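주방놀이 조리대가 너무 좁은데 소품 정리 다들 어떻게 하세요?

육아생활 > 장난감·놀이방 | 조회 2388 | 답변 3

밥풀이엄마

안녕하세요, 눈팅만 하다가 처음 글 써봐요. 지난 11월에 동네 중고 장터에서 Nirkier 주방놀이를 데려왔어요. 높이가 83cm짜리고 후드랑 싱크대랑 다 달린 건데 아이가 보자마자 너무너무 좋아해서 그날은 저녁밥도 거기 앞에서 먹겠다고 떼를 썼거든요 ㅎㅎ

문제는 조리대예요. 화구 빼고 싱크볼 빼고 나면 뭘 올려놓을 데가 진짜 손바닥만 해요. 그런데 전 주인분이 소품을 커다란 봉투에 한가득 챙겨주셨고, 할머니가 또 Florkis 채소 세트를 사 오셨고, 원래 집에 있던 블록까지 아이가 다 끌고 와서 요리 재료라고 올려요. 블록이 두부도 됐다가 케이크도 됐다가 하는데 그건 귀엽죠. 근데 조금만 놀면 우르르 떨어지고, 떨어지면 울고, 저는 주우러 다니고... 퇴근하고 집에 와서 제일 먼저 하는 일이 무 줍기예요 요즘.

궁금한 건 이거예요.

소품을 한 번에 얼마나 꺼내두시는지, 나머지는 어디에 두시는지요. 위에 선반이 있긴 한데 아이 손이 닿을락 말락 해서 거기다 두면 또 꺼내달라고 불러요.

그리고 블록은 주방 쪽에 못 가져오게 하는 게 맞을까요? 남편은 블록은 블록 상자에 있어야 한다는 주의고 저는 그냥 놔두자는 쪽이라 살짝 의견이 갈려요. 아이는 두 돌 반이에요.

벽에 타일 무늬 있는 부분도 물어볼게요. 중고라 줄눈처럼 된 선 사이에 뭐가 거뭇하게 껴 있는데 이거 그냥 물티슈로 닦아도 되나요? 설명서는 못 받았어요. 옆판은 나무고 타일 쪽은 뭔지 잘 모르겠어요.

옆에 보조 테이블 하나 붙여주신 분 계시면 그것도 후기 부탁드려요. 저희 집 놀 자리가 좁아서 주방 옆으로 남는 벽이 54cm밖에 안 되거든요. 뭘 사자니 짐 같고 안 사자니 바닥이 무밭이고요.

토마토두알

저희도 똑같은 거 겪었어요!! 바닥 무밭 ㅋㅋㅋ 저희는 바닥 옥수수밭이었어요. 첫째 때 반년을 그러고 살다가 둘째 때 와서야 방법을 좀 찾았는데, 다 맞는 말은 아닐 테니 골라서 보세요.

일단 장난감 주방 조리대는 원래 다 좁은 것 같아요. 저희 건 Skoryk인데도 그렇고 친정에 있는 것도 그렇고, 화구랑 싱크볼이 자리를 다 가져가요. 그래서 넓히려고 하지 마시고 올라가는 걸 줄이는 쪽으로 생각하시는 게 속 편해요. 사진 몇 장 붙여둘게요, 화구랑 그 옆 자리 위주로 보시면 돼요. 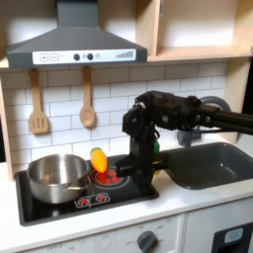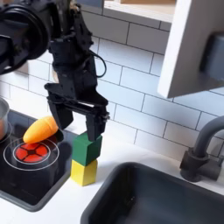
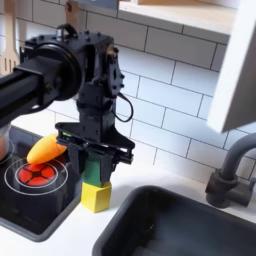
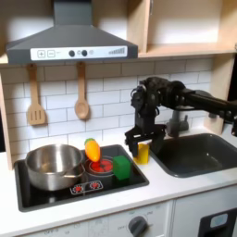

소품 개수부터 말씀드리면 저는 냄비 하나에 채소 하나, 그리고 블록 2개, 이렇게만 꺼내놓고 시작해요. 너무 적은 거 아닌가 싶으시죠? 저도 그랬는데 두 돌 반이면 이걸로도 한참 놀아요. 당근을 화구에 세웠다가 눕혔다가, 냄비에 넣었다 뺐다가 하면서 혼자 중얼중얼 얘기를 만들더라고요. 블록은 둘째 사진처럼 화구랑 싱크대 사이 그 좁은 틈에 위로 쌓는 걸 알려주시면 좋아요. 노란 거 밑에 깔고 초록 거 위에 올리고, 그러면 바닥을 한 칸만 쓰거든요. 살짝 삐뚤어도 괜찮고요. 옆으로 줄 세우는 걸 좋아하는 아이면 이게 잘 안 먹힐 수도 있어요. 저희 둘째는 탑이라면 사족을 못 쓰는 애라 "두부 2층으로 해줘~" 하면 신나서 쌓아요.

뒤집개랑 숟가락은 무조건 거세요. 첫 번째 사진이랑 마지막 사진에 타일 앞으로 나무 뒤집개하고 나무 숟가락 걸려 있는 거 보이시죠, 저렇게요. 긴 물건이 조리대에 누워 있으면 그거 하나가 자리를 반은 먹어요. 아이가 휙 돌릴 때 다른 것까지 쓸어서 떨어뜨리는 범인도 거의 얘네고요. 걸 데가 없는 제품이면 작은 고리 몇 개만 붙여줘도 되는데, 아이 가슴 높이보다 한 뼘 위 정도가 꺼내기도 좋고 도로 걸기도 쉬웠어요. 도로 거는 건 한참 연습해야 돼요, 기대는 마시고요 ㅎㅎ

냄비는 화구에 올려둔 채로 정리 끝! 합니다. 저는 이걸 어디 넣으려고 애를 썼거든요. 아래 장에도 넣어보고 선반에도 올려보고. 근데 진짜 주방에서도 냄비 하나쯤은 늘 가스레인지에 올라가 있잖아요. 손잡이만 조리대 쪽이든 벽 쪽이든 아이가 오가면서 안 치는 방향으로 돌려놓으시면 돼요. 손잡이에 소매가 걸려서 냄비째 엎는 게 저희 집 단골 사고였어요.

나머지 소품은 바구니에 담아서 어른 옷장에 넣었어요. 일주일쯤 지나서 꺼내놓은 거랑 바꿔주면 새 장난감 받은 것처럼 좋아해요. 이거 진짜 돈 굳어요. 할머니가 사주신 채소 세트도 다 풀지 마시고 몇 개씩만 풀어보세요. 할머니 오시는 날만 다 꺼내시고요 (중요).

위 선반은 저희는 그냥 비워놔요. 꺼내달라고 부르는 소리 듣기 싫어서요. 한동안 인형을 앉혀봤는데 그것도 내려달라고 불러요.

블록 문제는 제가 글쓴님 편이에요. 네모난 게 두부도 되고 케이크도 되는 시기가 생각보다 짧아요. 대신 주방으로 출장 나온 블록은 정해놓고, 걔네는 주방에서 퇴근 안 하는 걸로 하면 남편분도 좀 덜 신경 쓰이지 않을까요? 저희는 그렇게 합의 봤어요.

보조 테이블은 저는 안 샀고요, 사지 마시라고 하고 싶어요. 면이 넓어지면 꺼내는 것도 딱 그만큼 늘어나요 ㅠㅠ

초록지붕밑

타일 쪽만 답 드려요.

중고로 사신 거면 타일이 인쇄된 건지 홈이 파인 건지부터 손톱으로 살살 만져보세요. 매끈하면 인쇄나 시트지예요. 그러면 물기 꼭 짠 천으로 닦고 바로 마른 천으로 한 번 더 닦으시면 돼요. 물티슈도 저는 써봤는데 얼룩덜룩 자국이 남아서 결국 다시 닦았어요. 매직블럭은 절대 비추예요. 저 그걸로 싱크대 옆에 회색 선을 지워먹었어요. 선이 거기만 없어요 지금도.

홈이 있으면 안 쓰는 칫솔 마른 걸로 먼저 털고, 그다음에 면봉에 물 묻혀서 따라가세요. 주방세제 아주 조금은 괜찮았어요. 나무 옆판은 물이 스며들면 끝이 부풀어 오를 수 있으니까 천을 꼭 짜서 쓰시고 모서리 쪽은 더 조심하세요.

거뭇한 게 점점이 퍼진 모양이면 때가 아니고 곰팡이일 수도 있어요. 뒷판을 벽에서 떼서 한번 보세요. 저희는 베란다 쪽 벽에 붙여놨다가 뒤가 난리가 났었거든요. 지금은 벽에서 조금 띄워놨고, 앞으로 쏠리지 않게 고정 끈을 따로 달았어요. 띄우시려면 고정은 꼭 같이 하세요.

설명서는 Nirkier 고객센터에 모델명 말하면 파일로 보내주더라고요. 모델명은 저희 건 아래쪽 문 안쪽에 스티커로 있었어요.

콩콩하우스

보조 테이블 저는 샀어요. Bovcombe 접이식이고 폭이 딱 좋아서 54cm 자리면 들어갈 거예요. 그래도 걸레받이 튀어나온 거 있으니까 바닥 쪽도 재보세요, 저는 위만 재고 샀다가 살짝 비스듬히 서 있어요.

윗분 말씀대로 꺼내는 게 늘어나긴 해요. 근데 저희 애는 주방에서 요리하고 테이블로 들고 가서 "드세요" 하는 걸 제일 좋아해서 저는 만족해요. 애가 음식 나르는 걸 좋아하면 사시고, 불 앞에서만 노는 애면 안 사도 될 듯요. 밥상 하나 며칠 놔줘 보고 결정하세요.

그리고 바닥에 얇은 러그 하나 까세요. 떨어지는 건 똑같은데 소리가 덜 나니까 애도 덜 놀라고 아랫집에도 덜 미안해요.

밥풀이엄마

우와 다들 이렇게 길게 써주실 줄 몰랐어요 ㅠㅠ 감사합니다!

어젯밤에 아이 재우고 소품 절반 넘게 옷장에 넣었어요. 아침에 뭐라고 할까 조마조마했는데 당근이랑 냄비만 있는데도 바로 국 끓인다고 앉더라고요. 무는 어디 갔냐고는 물어봤어요, 무 여행 갔다고 했어요.

타일은 만져보니까 매끈해요! 매직블럭 손에 들고 있다가 답글 보고 내려놨어요. 진짜 큰일 날 뻔. 뒷판은 주말에 남편이랑 같이 떼보려고요. 블록 출장 얘기도 남편한테 보여줬더니 그 정도면 괜찮겠다고 하네요.

테이블은 일단 밥상으로 며칠 해보고 다시 후기 남길게요. 걸레받이도 꼭 재볼게요.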